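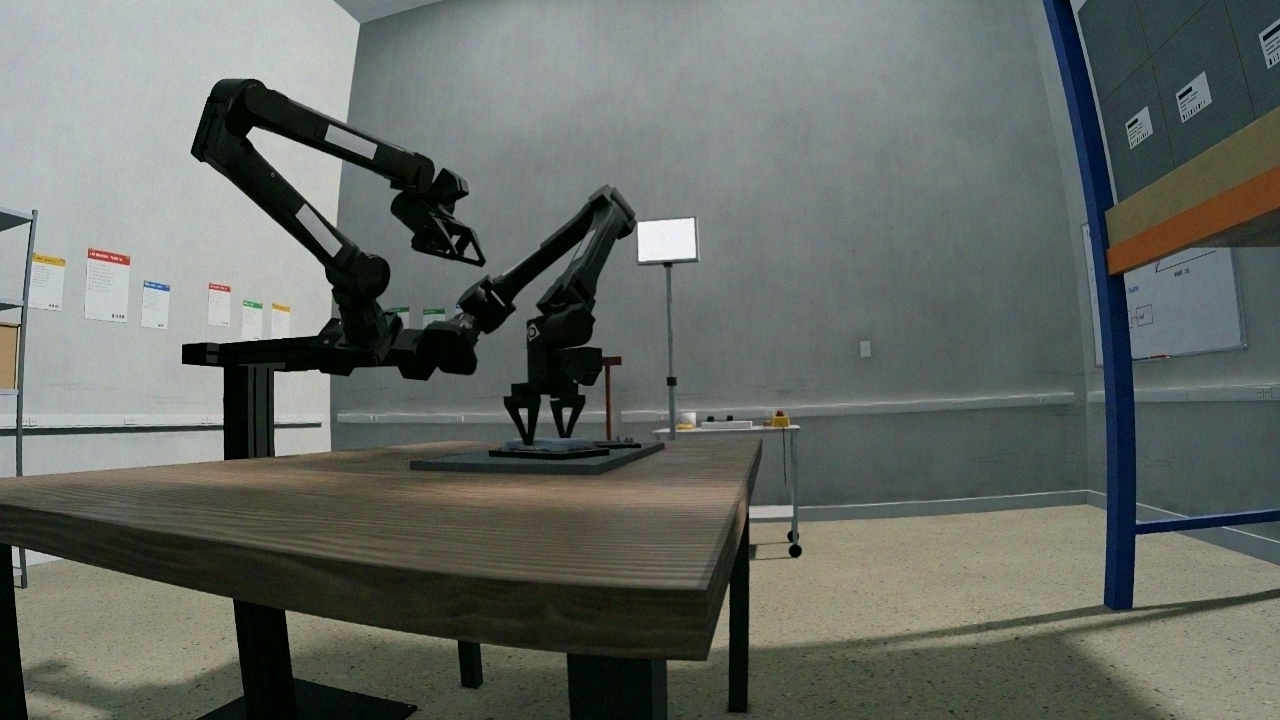

Kitchen table

A kitchen table is the table a household keeps in or near its kitchen, used for eating, chopping, homework, bills and most of the arguments. I've been writing these entries for the Drevthorpe household pages for a while now and this is the one I've looked forward to most (I do like a good table!).

Origins

Before fitted worktops came along, the table was the worktop. You rolled pastry on it, plucked the bird on it, then wiped it down and ate there. In bigger houses the cook had a long scrubbed one and the family ate elsewhere, on something polished. Smaller homes had just the one and it did everything.

Woods and tops

Pine is the one most of us grew up with – cheap, soft and quick to dent. Oak and beech cost more and put up with a lot more elbow. A scrubbed top is left bare and cleaned along the grain, while an oiled one wants a fresh coat now and then. I do mine every May with the back door open, and the smell hangs about for days.
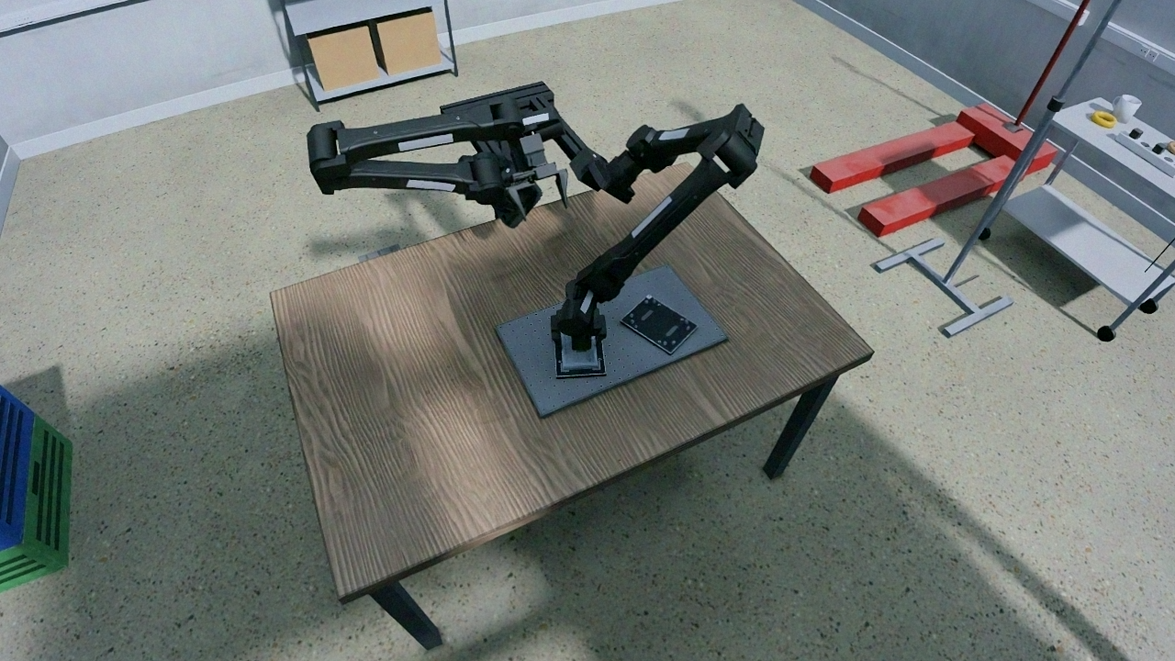 A rectangular table with a brown, grained wooden top.

Shapes

Rectangular tables are the usual sort and push up nicely against a wall. Round ones are friendlier for talking but awkward in a narrow room. Then you've got drop-leaf tables, which fold down at the sides, and the pull-out kind with spare leaves tucked underneath. Ours is a Farquharson drop-leaf, bought second-hand in 2000, and one of its 3 hinges has squeaked ever since.

Care

Mop up spills quickly, use a mat under hot pans and keep the thing away from radiators, or the boards may shrink and split. White rings often come out with a bit of gentle warmth and a soft cloth. Deep scratches need sanding, and I'd try a hidden patch first, having once made a right mess of a Pinard side table.

See also: Dresser; Larder; Tablecloth

Last updated February 23, 2025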